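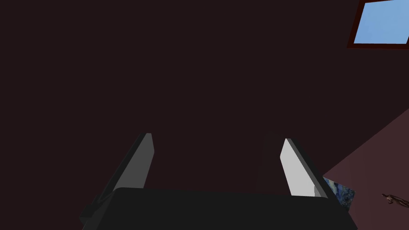
Wodonga, Victoria — May 7, 2024

Wonora wrist-view set: data card

Wonora is a set of 2,170 simulated grasping episodes rendered from a wrist-mounted camera. It was put together to test one question: how much does a grasp policy lose when its own gripper hides part of the target? The render at the top of this card comes from the wrist view. The jaws are open, and the blue marbled object is mostly out of sight behind the right finger.

What is in it

Each episode is stored as a folder with colour frames, joint positions, finger opening, and a success flag written by the simulator. Wall and surface colours are changed from one episode to the next, as are the lights. Some rooms have a window and some don't. Textures on the target objects are drawn from a separate list, so an object's colour tells you nothing about its shape.

There are 30 target objects. Distractor objects are placed on the same surface and are never the target. We kept the dark rooms in, including those where the finger is far brighter than whatever is behind it — an early version filtered them out and the trained policy then did badly on any dim background.

Method

The baseline policy, Gondo, takes the last 5 frames. The comparison policy, Rana, takes the same frames plus a mask of the gripper computed from the joint positions. Both were trained on the same split with the same settings. Each was run with 20 random seeds.

Result

Rana did better than Gondo when the target was partly covered by a finger at the start of the approach. With the target in clear view, we found no difference we would stand behind. Most of Gondo's failures under occlusion were late closes, with the fingers reaching the object's height and waiting. Per-seed results are in results/by_seed.csv.

Known problems

The success flag only checks object height at the end of the episode, so an object wedged against a wall can be counted as a lift. Alžběta Vávra has a list of affected episodes in notes/wedged.txt. They are still in the training split.

Window panes render as one flat colour. Don't use this set for work on outdoor light or glare.

Nothing has been tested on a real arm.

Use and contact

Free for research and teaching. Please don't redistribute the object meshes on their own, as they are licensed separately. Rendering and storage: Nighat Gondal. Training code and analysis: Karine Lemieux. Report broken episodes through the issue tracker with the folder name and frame number.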